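HOSP 26: Table Service and Room Setting
Handout 2: Laying the bare-wood table

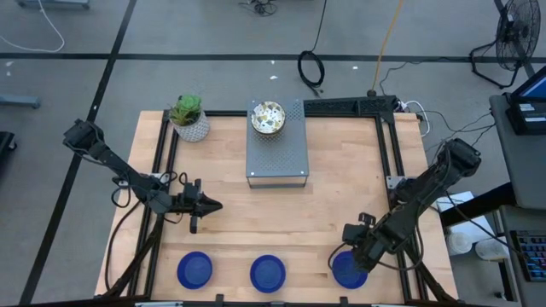 Fig. 1. Three plates set along the near side; riser and plant placed at the far side.

Instructor: Kalliopi Vlachopoulos
Read before the practical. Bring the Altside setting sheet and a pencil.

1. Scope

This handout covers the first stage of table laying on an uncovered wooden top: plates, a raised center piece and one plant. Flatware, glassware and napkins are treated in Handout 3. Cloth-covered tables follow a different order of work and should not be set from these notes.

2. Terms

Cover: the space given to one guest, with everything placed in it.
Near side: the long side at which the person setting the table stands.
Far side: the side opposite.
Riser: a low stand that lifts an object above the tabletop.
Well: the flat inner area of a plate.
Rim: the raised outer part of a plate.
Plate line: an imagined straight line through the centers of all plates on one side.

3. The top

A butcher-block top is built from strips of wood glued side by side. The strips are useful as a guide for the eye, but they should not be used for measuring unless the width has been checked. Strip widths on the Sturberg training tables vary within a single top.

Wipe with a damp cloth, then a dry one, working along the strips. Leave no standing water at the joints. Check for grit before any stoneware is put down. An unglazed foot ring will mark an oiled surface if the plate is dragged, so plates are lifted and lowered, including for small corrections.

4. Plates

The plates in Fig. 1 are round and dark blue, with shallow raised rims. A dark plate on light wood gives strong contrast, and errors of spacing show up more than they would with a white plate on a white cloth. The middle plate in the figure lies slightly lower than a strict plate line would allow. Students should be able to see this without a ruler.

Order of work:

Place the middle plate first, on the center of the side.
Place the left plate, then the right.
Stand back one step and sight along the plate line from one end.
Correct the outer plates to the middle plate, never the reverse.

Spacing is taken from plate center to plate center. The course standard is 600 mm. Where the table is too short for this, divide the available length equally and write the reduced spacing on the setting sheet. Do not make up the difference by moving the outer plates closer to the corners.

Handle plates by the rim with the fingers beneath. Thumbs stay out of the well. Inspect each plate against the light for chips and for dried detergent, which is easy to miss on white ware and very plain on dark blue.

5. Riser and center piece

In Fig. 1 a gray metal riser with a perforated top stands at the far center. It carries a round container with a patterned top in white, mustard yellow and gray-brown, edged in a thin dark gold rim. The container stands toward the back of the riser, which leaves the front part of the riser free.

Points to check:

The riser stands level and does not rock.
Its front edge is parallel to the near side of the table.
The object on it is narrower than the riser top.
Nothing on the riser blocks the view between facing guests once they are seated.

Test the last point from a chair. A standing check is not accepted for marks. Metal feet need felt pads on oiled wood; pads are in the Lazaridis cabinet, second drawer.

6. Plant

One plant is enough on a table of this size. The figure shows a green succulent in a white-gray pot with a raised geometric texture, set in the far left corner. Corner placement keeps the plant clear of all three covers. It also makes the arrangement uneven in weight, and students may prefer to balance it or leave it. Either is acceptable if the choice is stated on the sheet.

Succulents suit training tables because they shed little and have no strong scent. Remove dead lower leaves before the pot comes to the table. Water the day before and let the pot drain fully.

7. Exercise

Work in pairs. Set three covers as far as the plate stage, with riser and plant. Record the spacing used, the distance from plate rim to table edge, and any departure from section 4. Exchange tables with another pair and mark their sheet.

Reading: Skudunetti course pack, part 2, pages on uncovered tables.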